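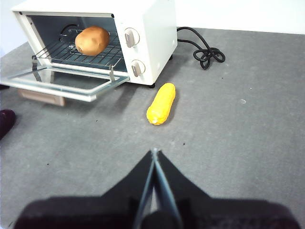 3 min read

March, after dinner, too full to sleep

Lavanya has decided we are people who go to the pie place in Stellport now. She's been saying it since summer, in the tone other people use about joining a gym. So tonight we went, two cars, because Chia-hao won't ride with anyone who listens to talkback, and that's me.

Ravitz used to be a tyre shop and has kept the roller door, the concrete floor and all of the warmth. You book through a thing called Mirkance, which texts you to say your table is ready while you are sitting at it. Then it texts to ask how it went. Mine buzzed before the menus came. I gave it a four.

The menu is five pies and a paragraph about lard. I like lard as much as the next person but I don't need its biography. Hongmei read it out loud to the table anyway, doing the voice, and the waiter arrived during the bit about "the quiet dignity of suet" and stood there with his notepad while she finished. He took it well. I think he gets it a lot.

I had the lamb and rosemary. It was very good, which annoyed me, as I had a speech half ready about Bachmann's in the arcade, where a pie costs less than parking and comes in a paper bag with a sauce sachet you have to open with your teeth. The pastry at Ravitz shatters. Bachmann's pastry bends. I grew up on bending pastry and will defend it in public, but I ate every crumb off that plate, including a couple that had got onto Lavanya's side.

Chia-hao ordered the mushroom and said it tasted "like a walk". No follow-up questions were taken.

The sides are where they get you. Peas came in a tiny copper pot, enough for two people who don't care for peas. The mash was extra. Gravy was extra to the mash. Hongmei asked if the tomato sauce was house-made and it was, and it tasted of cloves and ambition, and she got a squeezy one out of her handbag and put it on the table next to the candle. I've known her nineteen years and had no idea she carried it.

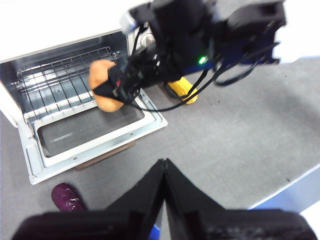

Toaster oven, door down, rack in.

Pudding was a quince tart with a spoonful of something sour on top. Lavanya said crème fraîche, Chia-hao said labneh, and neither would ask. We split two between the four of us and it was the best thing of the night by a mile. If they opened at three in the arvo and sold only that, I'd put up with the stools. Did I mention the stools? They have no backs. My own back has mentioned them several times since.

The bill came folded in an old wheel-alignment form, cute, and then we saw the number and it was less cute. Chia-hao did the sums on the reverse and forgot his own cider. I let it go until the car park.

Home by ten. Lavanya has already messaged the group to say we should do it monthly. Hongmei wrote back with a thumbs up and a picture of the sauce bottle. I haven't answered. Mirkance has, though, with ten per cent off our next visit if I'll reconsider the four.

Lunch tomorrow: Bachmann's, steak and onion. Remember coins for the meter.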